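Sobre nosotros

Skuso es un taller y escuela de punto a mano. Lo abrió Eulalia Salinas en un local de dos habitaciones, con una estantería de lanas y un grupo de siete alumnas. Hoy pasan por las clases unas 300 personas al año, y el local se ha quedado con las dos habitaciones de siempre y bastantes más estanterías.

Damos cursos de iniciación, de lectura de patrones y de arreglo de prendas. Los de iniciación empiezan en febrero y duran 30 horas. El material de la primera labor va incluido en la matrícula; las agujas se prestan y se devuelven al acabar.
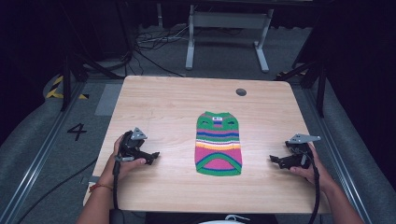 Nandini Annamalai lleva los cursos de iniciación y Muthu Kurian los de patrones. Los dos prefieren que la primera prenda sea pequeña y se termine. Un jersey de rayas como el de la mesa, con sus franjas verdes, rosas y azules, obliga a cambiar de color muchas veces y permite gastar restos de ovillo. Quien ya sabe tejer puede saltarse esa parte y entrar directamente en patrones, previa conversación con Muthu.

El arreglo de prendas lo coordina Rajeshwari D'Souza. Se aceptan codos gastados, puños deshechos y agujeros de polilla. No trabajamos con prendas afieltradas. El presupuesto se da por escrito antes de empezar. 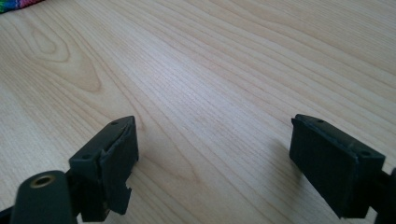

¿Hace falta saber tejer para apuntarse?

Para el curso de iniciación, ninguna experiencia. En el de patrones pedimos saber montar puntos, tejer del derecho y del revés y cerrar.

Las inscripciones se hacen en el mostrador, por las tardes a partir de las cinco.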